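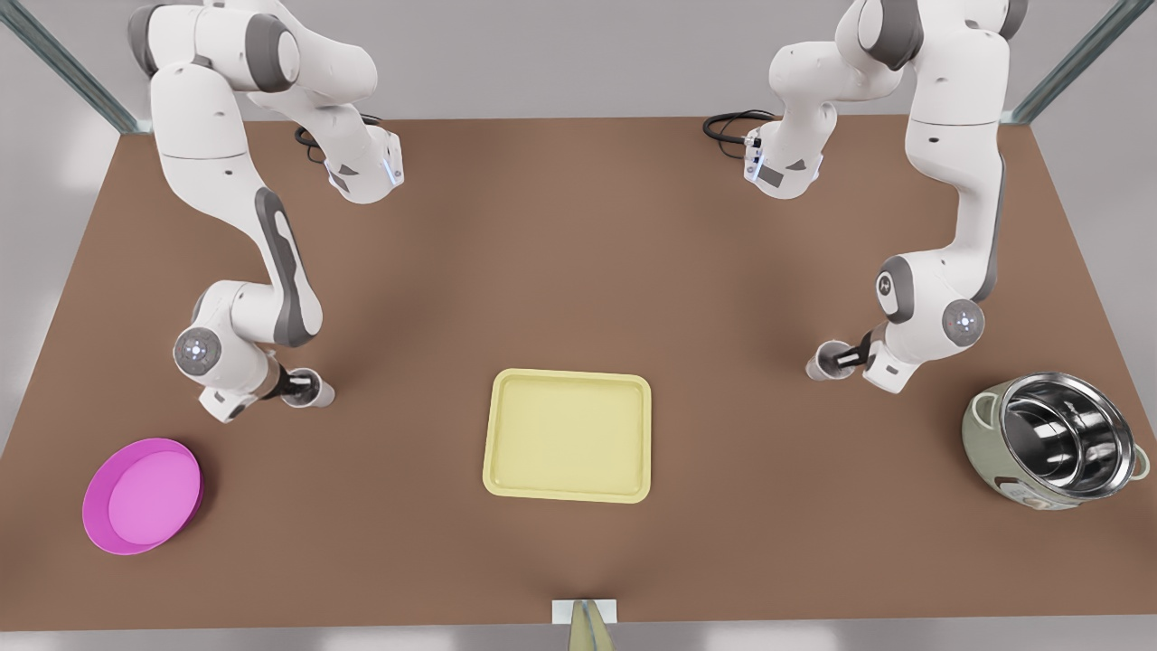
Slide 1. Flultis two-arm bench in simulation: plate, tray and rice cooker set out, both grippers over the table.

Speaker notes, "Flultis kit: what you get and what we found"
15 August 2019, Skanham

Leave slide 1 up while people sit down. Start once the doors are shut.

Opening
Good morning. I'm going to talk about Flultis, which is a simulation kit for two-arm tabletop work. It's sold by Pisik. We had it on a trial license for 13 weeks and I ran most of the tests. We paid for the license and Pisik has not seen these notes.

I'll cover what's in the kit, how setup went, what the table tasks are like to work with, and what it costs. Questions at the end, please, except for quick ones about a term I've used.

What's on the screen
This is a render from the kit. Two white arms come in from the far side of a brown table, and the objects are a pink plate, a yellow tray and an open rice cooker. The arm on the left of your screen is the robot's right arm. Say this slowly. Every group I've shown this to mixes up the sides, and the task files all use the robot's left and right. If you write a script from the screen view you will send the wrong arm.

Point at the gap between the grippers. At this spacing each arm has its own side of the table and the tray sits between them. The plate is on the right arm's side and the cooker is on the left arm's side. Most of our time went into tasks that start from a layout like this one.

What's in the kit
The base kit has the arm models, the table, a set of household objects and a task editor. You also get a player for recorded runs. The editor is a desktop program and it does not need a network connection after the first license check.

The object set is kitchen items for the most part. You can bring in your own models, but you have to supply the collision shape yourself. The manual covers this in two pages and it needs more than that. Plan a day for your first imported object. After that it goes faster.

There is a second package called Lại. It adds a reset tool and a layout shuffler. The reset tool puts every object back to its start position between runs. The shuffler moves objects within limits you set. We bought the base kit first and added Lại in the third week. I would order them together.

Setup
Installation took one afternoon on a normal office workstation. We had one problem, with the graphics driver, and support answered the same day. The first sample task ran without changes.

The license is tied to one machine. Moving it to another machine means an email to Pisik and a wait. Ask about this before you buy if your group shares computers.

Next slide: task list. Read the names only, don't go through the steps.

The tasks
We wrote 5 tasks. Plate to tray, tray to plate side, cooker pot lift, handover across the middle, and a two-arm tray carry. We ran 800 attempts in all with Lại shuffling the layout.

Plate to tray was the easiest to write. The trouble was the rim. On a low plate the fingers have very little to hold, and small changes in approach height made a large difference. We ended up adding a slow last step above the rim. That step is worth copying. It's in the handout.

The pot lift took the longest. The inside of the cooker is shiny metal, and our vision code did badly with the highlights on the pot wall. That was our code and I don't count it against the kit. It did give us a useful test, and if your code depends on finding edges I suggest you try the cooker early.

The tray carry needs both arms to move together. Flultis lets you lock the two grippers at a fixed distance for part of a run, and the lock works well. It does not warn you when one arm reaches the end of its range. The run just stops. We asked for a warning and were told it is planned for September.

Pause here. Drink some water. This is the place to skip ahead if the session is running late — go straight to "Cost."

The look of it
Somebody usually asks about the rendering. The lighting is good and the shadows under the objects are soft. On the screen you can see the lights reflected on the joint caps. The tabletop is quite plain, and there's just gray wall behind it. You can swap both for other materials, and I recommend doing that if you're training on images. We trained on the plain brown table for too long and had to redo the work with other surfaces.

The cables behind the arms are part of the model. In our version they don't swing or catch on anything. If cable snags are a real problem on your bench, the kit won't show you that.

Problems
The player drops frames on long recordings. Saving as shorter files fixes it.

The undo command in the editor only goes back one step. Save often.

Grip force is set per task and can't be changed during a run. For the plate and the tray this was fine. For anything soft it would be a real limit, and we didn't test soft objects.

Cost
The base kit is $749 for one seat for a year. Lại is priced separately and the quote depends on the number of seats, so I won't put a figure up. Support by email is included. Phone support is extra and we didn't use it.

Would we renew
Yes, for one seat, with Lại. We'll use it for writing and checking tasks before they go to the real arms. It saved us roughly a week on the handover task alone, mostly in resets. I would not buy it for grip studies.

If you only have one arm, look at something smaller. You can turn the second arm off in Flultis, but you still pay for it.

Handouts are on the table by the door. They have the task files, the slow-step settings for the plate, and the list of surfaces we used in the second round of training.

Go back to slide 1 for questions.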